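Plastikbesteck sortieren: vier Fächer, drei Sorten, ein Streit

Forum > Haushalt & Ordnung > Küche und Picknick

schubladenkind
Ich brauche mal Rat, bevor bei uns jemand auszieht. Wir haben für Grillabende und Vereinsfeste einen Haufen buntes Plastikbesteck, das über die Jahre zusammengekommen ist. Bisher wohnte alles in einer Tüte. Jetzt gibt es einen blauen Kasten mit vier Fächern, und seitdem diskutieren wir abends über Messer. Ich bin für Sortieren nach Art: Messer, Gabeln, Löffel, und das vierte Fach für den Rest. Mein Mann möchte nach Farbe sortieren, weil das »ruhiger aussieht«. Ruhiger! Orange!
Zur Lage der Nation, Kasten leer, Besteck daneben:

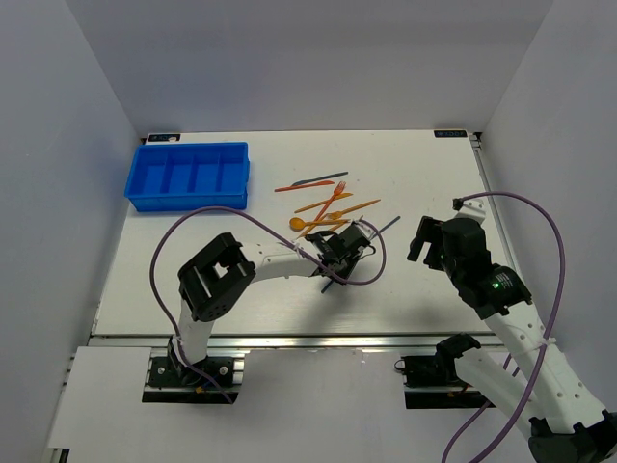
Hae-won Seo
Nach Art, was denn sonst. Wer am Buffet steht und einen Teller Nudelsalat balanciert, sucht eine Gabel und kein Farbkonzept.

kellertreppe72
Widerspruch. Nach Farbe geht wunderbar, wenn jede Farbe ein kompletter Satz ist. Dann kriegt jedes Kind seine Farbe und man weiß hinterher, wer seinen Löffel in den Sandkasten gesteckt hat. Bei uns läuft das so seit dem Umzug nach Gevarville.

schubladenkind
Komplette Sätze, schön wär's. Bei uns ist fast alles orange. Ein orangefarbenes Fach würde überlaufen und im grauen läge ein einsames Messer und dächte über sein Leben nach.

Si-woo Seol
Ihr redet über das falsche Problem. Liegend oder stehend, das ist die Frage! Liegend verhakt sich alles, und wer eine Gabel will, zieht drei Messer mit. Also hochkant rein, Griffe nach oben, dann fasst auch keiner die Zinken an.

Hae-won Seo
Stehend geht nur, wenn der Kasten tief genug ist. In flachen Einsätzen kippt das beim ersten Tragen um. Ich hatte so einen von Cindetti, der hat den Weg vom Keller in den Garten kein einziges Mal unfallfrei geschafft.

kellertreppe72
Küchenpapier unten rein, dann rutscht nichts.

Hae-won Seo
Und nach dem zweiten Fest klebt das Küchenpapier am Boden fest. Danke, kenne ich.

schubladenkind
So, Zwischenstand. Hochkant sieht schon mal nach Plan aus, auch wenn der Plan noch Lücken hat. Bei den Farben herrscht Anarchie (Orange, Rot, Rosa, Beige), mein Mann sagt dazu nichts, und zwar sehr laut. Zwei Teile liegen noch draußen:

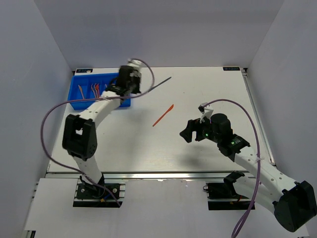 Wie es jetzt weitergeht (bitte mitmeckern)

schubladenkind
Vorschlag: Gabeln links, Messer und Löffel in die Mitte, rechts alles, was breit und flach ist und bei uns seit Jahren als »das Ding« läuft. Farbe egal. Einwände?

Si-woo Seol
Löffel nach links. Die gehen beim Nachtisch als Erstes weg.

kellertreppe72
Farbe ist nie egal.

Hae-won Seo
Mach Etiketten dran, sonst hält das bis zum ersten Gast, der »nur schnell helfen« will. Meine Schwiegermutter sortiert nach einem System, das sich der Wissenschaft entzieht.

schubladenkind
Etiketten hab ich noch vom Gewürzregal. Auf einem steht Kümmel, das kommt ans rechte Fach.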